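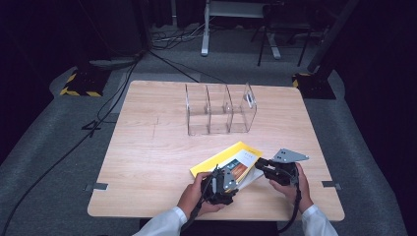 FOR IMMEDIATE RELEASE
24 February 2026

Gradolano Opens a Lending Shelf for Picture Books, and You're All Invited

Hi everyone, Olga Requena here. I run Gradolano, the little bookstore on the corner of Tulden Street, and I finally get to share the thing I've been hinting at in the newsletter since before the holidays. We're opening a lending shelf! It starts with 189 picture books, all free to borrow, and it goes live the day this release goes out.

The idea came from my regulars, mostly parents who told me (more than once, Carmela Olmedo, I'm looking at you) that their kids go through a book in a night and then want another. I can't give away new stock, much as I'd like to, but I can lend. So we put out a call for secondhand picture books in good shape, and people went through their closets and brought them in by the bagful.

You don't need a card or a deposit. Write your name and the title in the notebook by the register, take up to four books, and bring them back when you're done. I'd love to see them again within a month, but I won't be chasing anyone down the sidewalk.
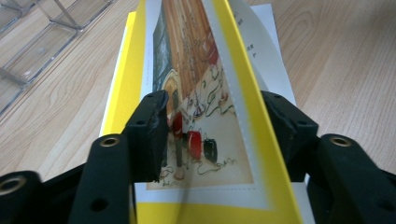
Turning up a page in an illustrated book with a yellow cover.

Joyce Swai picked the first batch with me, and we argued over it for most of a weekend. She taught second grade for 24 years and has strong feelings about rhyming books. "If I can't read it out loud five times without getting tired of it, it doesn't go on the shelf," she told me, and she stuck to that. A few of my own favorites went back in the box. I'm mostly over it.

We've got books in English, Spanish and Polish so far. The Polish ones are thanks to Weronika Rutkowska, who also translated our sign-up page and will be reading aloud at our first story hour in June.
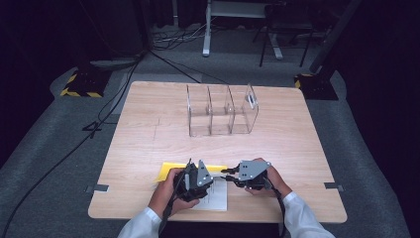

Story hour will be free too, with room for 50 people if the little ones sit on laps. Bonifacio Prieto from Martinelli, the bakery two doors down, has promised rolls for the morning, so please tell us ahead of time about any allergies.

My goal is to reach 200 books by then, which means we're still taking donations. Board books and anything in another language are what we need most. Torn pages are fine as long as the whole story is there, and I've got plenty of tape. Please no textbooks or coloring books that have already been colored in.

Drop donations at the register any time we're open. Reporters, teachers and curious neighbors can ask for me at the store, and I'm happy to talk for as long as you'll let me.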